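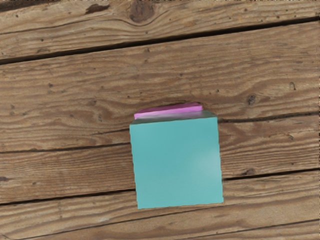
The Robot Will Be With You Shortly

Machines can beat us at chess, land a jet and tell us which socks we might like. Why can't one of them empty the dishwasher?

By Ineke Peeters

My mother-in-law keeps a list on the side of her refrigerator of things she expects a robot to do before she dies. It has been there since the Christmas we gave her a robot vacuum. Strip the beds. Find the lids. Put away the groceries, cold things first. The vacuum has since retired to the hall closet, having eaten the fringe off two rugs and one decorative pillow, but the list stays up, and now and then she adds to it.

I thought of the list this summer in a former carpet warehouse on the edge of town, where a company called Skamelano is trying to build a machine that tidies. It has been trying for five years. The company has a lobby with a nice plant in it, a coffee maker that takes longer to explain than to use, and 11 employees, most of whom spend the day looking at a blue-green block and a pink one.

The blocks live inside a computer. So does the table they sit on, a rustic affair of weathered brown planks, knots and all, that would cost a fortune in one of those stores that sell old barns by the foot. An engineer named Halvard offered me a chair and a second screen, and we watched the blocks together for a while. It was peaceful.

"You're waiting for something to happen," he said.

I was.

"Everybody does, the first day."

What the machine is supposed to do, eventually, is deal with a kitchen table after dinner. What it is supposed to do this year is deal with blocks: pick one up, put it down, put it on top of the other one, and not lose its mind if the second one is partly hidden behind the first. If you have ever raised a toddler you will recognize the curriculum. You will also recall that the toddler got through it between naps, while chewing on something.

Why the Easy Things Are Hard

People who work on robots have been making the same rueful observation for decades, which is that the jobs we think of as clever are easy to hand over and the jobs we think of as nothing are miserable. Long division went first. Chess held out for a while. Folding a fitted sheet remains safe, possibly forever, and I say that as someone who doesn't fold them either. I roll mine into a ball and close the closet door fast.

Consider what you do when you clear a plate. You see the fork lying across it and know without a thought that the fork is a separate object and will slide. You know the glass next to it is heavier when full. You know which smear is gravy and which is the pattern. Your fingers feel the plate start to slip and squeeze before the news has reached the rest of you. A robot gets none of this free. Each item on that list has been somebody's doctoral thesis, and the fork has probably been several.

The people at Skamelano draw a line between knowing where a thing is and knowing what to do about it. I had assumed the first part was solved. Cameras are cheap and good, and my phone can find my face in a dim restaurant. But a camera looking at a table sees only the sides of things that happen to be turned its way. Put a big block in front of a small one and much of the small one is gone. You and I fill in the missing part and go on with our day. The machine has to make a guess, and then it has to put a metal hand where the guess is.

Halvard put it this way. "It doesn't need to be smart about the part it can see."

He let me try it. I sat at the screen and was asked to judge, by eye, how far apart the two blocks were. I was confident and wrong. Looking down from above, I had the big one practically sitting on the pink one. He pressed a key, and we had numbers, and the numbers did not agree with me. I asked to go again. I was wrong in the other direction.

I asked whether I would have done better with a real table and real blocks.

"You'd have moved your head," he said.

That is a dull fact with a good deal of money riding on it. People lean. We bob around like pigeons, get a second look and a third, and never notice doing it. Skamelano is now spending most of its time on where the camera ought to be, and whether the machine should be allowed to lean too.

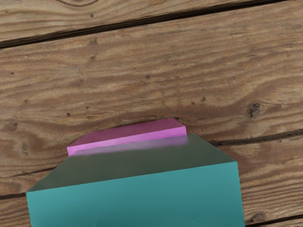
A Table You Can't Spill On

The reason for doing all this inside a computer is that nothing breaks. In the real world a robot arm that makes a bad guess will knock a mug off the counter, or bend its own wrist, or both, and then somebody has to come in with a screwdriver. In simulation you reset the table and go again. You can do it all night. You can do it on a hundred tables at once, with the light changed on each of them, and no one has to sweep.

The catch is that a simulated table behaves like a simulated table. Nothing is sticky unless somebody has made it sticky. There are no crumbs. The blocks have exactly the weight they were given and don't have a corner that the dog got to. A machine that has become a genius in there can come out into the daylight and behave as if it had never seen a block in its life, and then it's the screwdriver again.

Skamelano's answer is to make the pretend world rougher. That is where the planks come in. The first table was plain gray, Halvard told me, and the software did wonderfully on it, and then it met a real bench with a scratch down the middle and tried to treat the scratch as an object. So now the pretend tables have grain, and gaps between the boards, and dark little knots, all of it put there so the machine can learn to ignore it. I found this touching. Most of my own education went the same way.

The score that week, on the stacking task, was 87 out of 100. I said that sounded pretty good. Halvard asked how I would feel about a dishwasher with that record, and I thought about our wedding china, and withdrew the remark.

Meanwhile, at the Plant

If you want to see a robot doing a chore for a living, you have to leave the kitchen and go to a factory, where the chores have been ironed flat for it. I drove two hours to see one at Daker, a firm that makes hinges for cabinet doors. Daker has an arm that lifts hinges out of a tray and lays them in a box. It does this very fast and very well. I watched it until I felt a little hypnotized.

The hinges come in facing the same way. The tray stops in the same spot. The lights never change, and there is a yellow fence around the whole business so that nobody like me wanders in. The floor manager, a patient woman named Odile, told me that the arm itself was the cheap part. Getting the trays right took most of a year.

I asked what happens when a hinge comes in upside down.

"Gus happens," she said, and pointed at Gus, who waved.

Gus used to pack hinges. Now he stands near the machine that packs hinges and attends to the ones it doesn't care for. He described this as less tiring on the hands and more tiring on the patience. He also handles anything that arrives in a bag, because the arm does not do bags. It doesn't do tape either, or anything with a string on it, or the little paper packet of screws that goes in the corner of every box and has a way of being where it shouldn't. I asked whether he was worried about being replaced, and he looked over at the paper packets and said he'd start worrying when it could do those.

Odile had been to see a newer machine from an outfit called Uvari, one that is meant to reach into a jumbled bin and sort out what's there. She liked it. She thought it would be ready for her in a few years, and she remembered thinking the same thing a few years ago.

So, Can It Do the Dishes?

No. It can do the floor, if you pick everything up off the floor first, a job that in our house takes longer than vacuuming. It can mow a lawn with no hose on it. It can wash clothes and has been able to for generations, and we forget to be impressed, maybe because it still can't get them from the washer to the dryer, a distance in my basement of one step to the left.

People in the business will give you a date for the rest if you press them. I pressed several. The dates were all far enough off to be polite. Halvard wouldn't give me one, but he did say that a home robot that was slow and a bit dim, and knew when to stop and ask, might come along sooner than a quick one that was right nearly every time. I told him I'd been married to the first kind for years and it works fine.

Before I left Skamelano I went back to the second screen. Someone had moved the view in close, so that the blue-green block loomed up from the bottom like a parked truck, with a strip of pink showing behind it. I tried once more to say how far apart they were. I leaned to the left to get a better look, at a flat screen, and Halvard was kind enough to be checking his email.

He has invited me back in October, when they hope to be on to cups. My mother-in-law has been told. She wants to know if that includes the lids.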